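Griteo Wipe-Down Rules Pack for Mobile Arms
Last revised 2021-03-10

Hi, I'm Tove Egilsson and I wrote most of this pack. It's a set of house rules for people who run an arm with a two-finger gripper in finished rooms — bathrooms, hotel suites, anywhere with polished stone and varnished wood that somebody paid a lot for! You get 19 laminated cards, a wall sheet and a sign-off log. No software, nothing to plug in.

I started it at Plondanberg after Josué Quintana and I spent a whole December arguing over how close is too close to a door. We wrote our answers down, and the answers became the cards.

The approach card is the one I'd hand over first. Fingers open, nothing in them, and you stop and look before you go any further. Check the lever handle, check the door edge, check the metal strip beside the glass. If the door is standing partly open, like this one, either fix it in place or treat it as something that can swing into you (I'd fix it, every time).
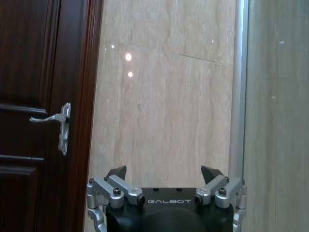 What the cards cover

Clearance: keep 70 mm between any metal part and glass until the arm is in slow mode.

Doors: one person owns the door for the whole run, and their name goes in the log.

Shiny surfaces: polished marble throws back every lamp in the room, so do your camera check with the lights set the way they'll be for the work.

Cloths: one towel per surface type, and no switching from floor to counter. Bunch it up high enough that there's fabric above the fingertips. Shake it out first, too — grit in terry cloth will mark varnish quicker than you'd think. Before moving off, have a look at the sides and see where the fabric hangs over the fingers. A white towel is my favorite against dark wood because I can see it so easily from across the room. 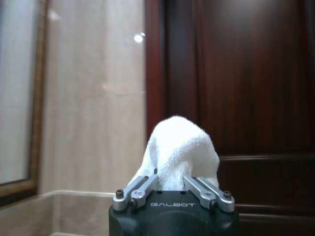 Can I use the cards with a gripper you haven't tried?
Sure, as long as it has two fingers and a stop button a person can reach. Fill in the blank card with your own finger width and grip limit, and have a second person sign it.

Sizes and refills

The cards fit a coat pocket. The standard log has 200 lines and the big one has 400, and both come with the Goleo clip. Refills ship flat. If you want the wall sheet in Portuguese, ask for Edileuza Macedo's version when you order.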